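Lab notes: Practice kitchens for a picking policy

The manipulation group at Ison has finished the first round of its kitchen work, and Socorro Pacheco and Alcides Cusi presented the results at the group meeting on Tue 28 April. The short version is that varying the objects in simulation helped more than varying the rooms, and that adding more of both at once helped less than anyone on the project had planned for.

The question they started with was a practical one. The group trains its arm policies mostly in simulation, because time on the real arm is scarce and resetting a counter by hand is slow. Every simulated kitchen costs effort to build. Someone has to choose the counters, doors, walls and floors, set the lighting, and check that the arm can reach what it needs to reach. Objects are cheaper. If one kind of variety is worth more than the other, it makes sense to spend the time there.

Cusi built the rooms with Castaño, the scene generator the group has used since last year. Each room has a fixed arm and a counter with a handful of household items on it, placed at random within the arm's reach. The policy gets a short written instruction naming one item and has to grasp that item, lift it clear of the counter and hold it. Knocking over something else counts as a failure, even if the right item ends up in the gripper.

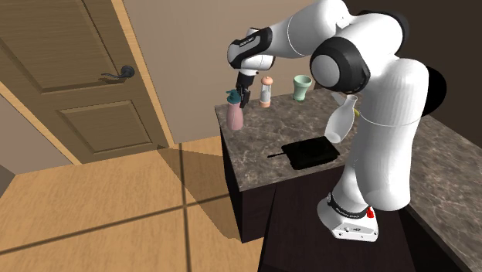

Pacheco trained three versions of the policy. The first saw 300 rooms but only a small set of objects. The second saw a few rooms and a set of 424 objects. The third got both. All of them had the same number of training steps and the same network, so the third version saw each combination less often than the others did. That choice came up several times in the discussion, and there is more on it below.

On rooms and objects held back from training, the second version did clearly better than the first. The gap was widest on tall, narrow things such as bottles and shakers, where a small error in the approach tips the item over. The first version tended to come down off center on these and push them. It had learned to cope with different counters and backgrounds, but it had a narrow idea of what a graspable shape looked like.

Flat items were hard for all three. A pan lying on a counter has to be taken by the handle or the rim, and the policies often went for the middle. Cusi thinks this is a problem with the demonstrations, which were produced by a planner that prefers grasps from straight above. He has started on a new set with more side approaches – those should be ready in May.

The third version came out slightly ahead of the second, but the difference was small enough that Pacheco does not want to rest anything on it yet. Yolanda Sotelo asked whether it had simply been undertrained. Pacheco agreed that it might have been. She is now running it again with a longer schedule, and will report the two runs side by side.

There was also a question about clutter. Items partly hidden behind the arm at the start of an attempt were missed more often, and the failures were not spread evenly. Most came when the named item stood behind one of the arm's own links as seen from the fixed camera. Gwawr Voyle suggested adding a second view from the opposite side of the counter. That would mean rendering everything again, so it will be tried first on a small part of the data.

None of this has been tested on hardware. Iara Ocampo is setting up the real counter in the Lesteck room and expects to start with the second version of the policy. Her plan is to use the same success rule as in simulation, including the part about knocking things over, so that the numbers can be compared directly.

The rooms, the object list and the evaluation scripts are on the group drive in the Castaño folder. Anyone who wants to run their own policy on the held-back set should talk to Cusi first – the folder still contains an older split with the same name, and it should not be used.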